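Gorkemthorpe to Begin Bottle Deposit Trial in April

Shoppers in Gorkemthorpe will pay a small deposit on most bottled drinks starting in April, under a trial the town council approved by a vote of 4 to 3 after a long evening meeting.

The deposit will be added at the register and paid back when the empty container is returned. It covers plastic bottles and aluminum cans holding water, soda, juice, iced tea and sports drinks. Milk, wine and liquor are left out, as are cartons and pouches.

Council member Su-chen Pan, who brought the measure forward, said the town had put off a decision on drink containers for too long.

"Our curbside bins take these bottles now, and plenty of people use them," Pan told the meeting. "The trouble is everything bought and finished away from home. Those bottles end up in the creek and in the storm drains, and the public works crew has to go in after them."

Two return points will open on the first day of the trial. One will be at the transfer station on Provolden Road, the other in the parking lot behind Fu Market on the east side of town. Both will be open from 8 a.m. to 6 p.m. The council left open the question of a third site near the high school, which would need a change to the bus loop before trucks could get in and out.

Bumico, a hauling company that already collects cardboard from downtown businesses, has the contract to empty the return points and take the material to a sorting plant. The contract runs as long as the trial does and can be renewed once.

Stores will not have to take back empties themselves. That was a change from the first draft, which would have required any store with more than 2 registers to set aside space for returns. Several owners spoke against that section at an earlier hearing, and it was dropped before the vote.

Tekle Mamo, who runs a corner grocery on Mill Street, said he could live with the final version but still had concerns about how it would work at the counter.

"I have to change the price on every drink in the cooler, and I have to explain it to every customer," Mamo said. "A few of them will be mad at me and I'm the one standing there. I would like the town to send somebody out with flyers before it starts — not the week after."

The council agreed to pay for printed signs and for a one-page notice to go out with the water bills. The notice will list the containers that carry the deposit and those that don't. Bottles should be returned empty, with the label on and the cap screwed back in place. Crushed cans will be accepted if the code can still be read. Glass bottles for soda and juice are not part of the trial, though Pan said she hopes to see them added later.

Plastic iced tea bottles, such as those sold under the Pure Leaf name, are among the containers that will carry the deposit.

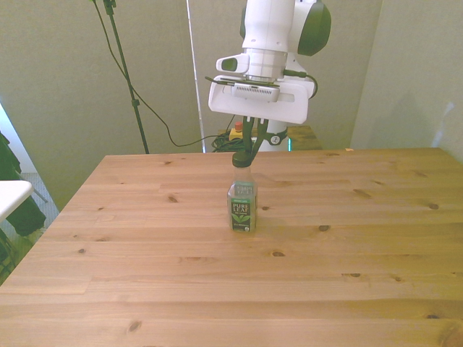 Questions about cost

Most of the debate at the meeting was over money. The town will pay Bumico a flat monthly fee, and deposits that are never claimed will go into an account used to cover that fee. Council member Ching-wen Lau, who voted no, said the numbers depended too much on people failing to return their bottles.

"If everyone does what we're asking them to do, the account is empty and the general fund pays," Lau said. "I asked for a cap on what the general fund would have to cover and I didn't get one."

Town finance director Sum-yee Lam said her office would report on the account every month and would warn the council early if it ran short. She said the fee had been set with a high return rate in mind and that she did not expect a large bill in the first season.

A written survey carried out by the town over the winter drew 401 replies. Lam said a majority favored a deposit of some kind, but support was weaker among people who live outside the town center and would have a longer drive to either return point. Several of them asked for a Saturday truck that would stop at the fire station. The council has asked Bumico for a price on that service.

Youth groups and school teams that collect empties to raise money will be able to register for a bulk account, which pays by check in place of cash. Ching-wen Ng, who coaches girls' track at the high school, said her team plans to sign up and has already asked for bins at home meets. Groups can apply at the clerk's office on the ground floor of town hall.

Containers bought before the start date will not be eligible for a refund. Stores will put a sticker on covered drinks during the first weeks, until stock with the new printed code reaches the shelves. Staff at both return points will check for one or the other.

The trial will run through the fall. The council is then due to hold a public hearing and vote on whether to keep the deposit, change it or let it lapse. Comments may be sent to the clerk's office in writing at any time before then.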